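Keys by the door, and other small fixes

I lose my keys. I've lost them in the freezer, in a boot, and once in a bag of dog food (we don't even have a dog, it was my sister's). So when we moved to the apartment on Laryea Street I decided the table nearest the door was going to do some work for me.

What I settled on is a tray. A low oval one, black, with enough of a side that nothing slides out when you toss things in on your way to the kitchen. I tried a bowl first and hated it – you end up digging. A flat tray lets you see the lot at once. Mail goes somewhere else entirely, or the tray is buried by July.

The other half of the trick is a snap hook. Mine came in a two-pack from the hardware store, and I clip the house keys to my bag whenever I leave and drop the whole bunch in the tray when I get home.

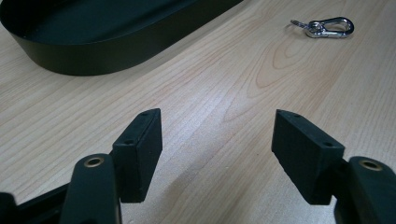
Get a hook with a split ring already on it if you can. And please don't force a split ring open with your thumbnail! Slide a staple remover into the gap, let it hold the coil apart, and feed the key on. Takes 2 seconds and your manicure lives.

Now, the table itself. Keys are murder on pale wood, and I'm fussy about the grain showing, so I don't use a runner. I stuck thin felt dots under everything that lives there. I dust with a soft dry cloth, then wipe with a barely damp one, always going along the grain, and dry it right after. No spray polish for me – it builds up and then every fingerprint shows.

If you do get a light scuff, try rubbing it gently with your cloth before reaching for anything stronger. I once went at a tiny mark with 100 grit sandpaper and, well, I now own a lamp that has to stand in exactly that spot.

Once a week I put everything away and leave the tabletop clear overnight. It sounds silly, but I'm much slower to dump stuff on a clear table the next day.
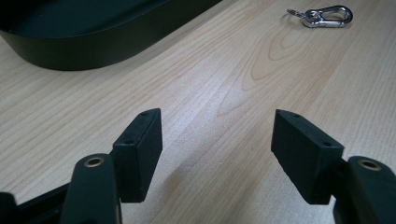

Nasrin Amini: The felt dots work, but the cheap ones leave glue behind when they slide. I got it off with a drop of cooking oil on a cotton ball, left for a minute and wiped with a little dish soap. Try it on the underside first. And I'd keep the mail on the wall, in one of those hanging pockets, or it will creep back.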